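# How the Rorkier Learning Kit Works

The Rorkier kit is a robot set made by Stometti for schools and libraries. It is offered to classes of children age 8 and older, and an adult must always be present when it is in use.

A robot can hold things with a part called a gripper. The gripper has metal joints and moving pieces that work a little like your fingers.
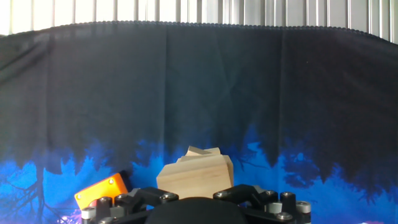

Wooden blocks are good for a first lesson. They have flat sides and do not roll away. The kit booklet contains 124 short activities, and most of them begin with one block.

Safety is part of every lesson. A large red push button is called an emergency stop. Press it and the robot must stop moving. 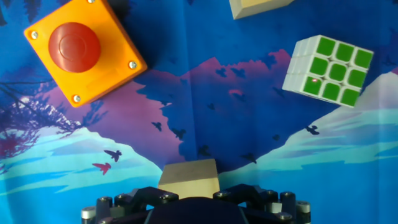
Before each lesson, your teacher will show you where to stand. Keep your hands, hair and sleeves away from the robot.

Schools may borrow the kit for 4 weeks, beginning in September. Teachers should send requests to Joscha Albers at Stometti.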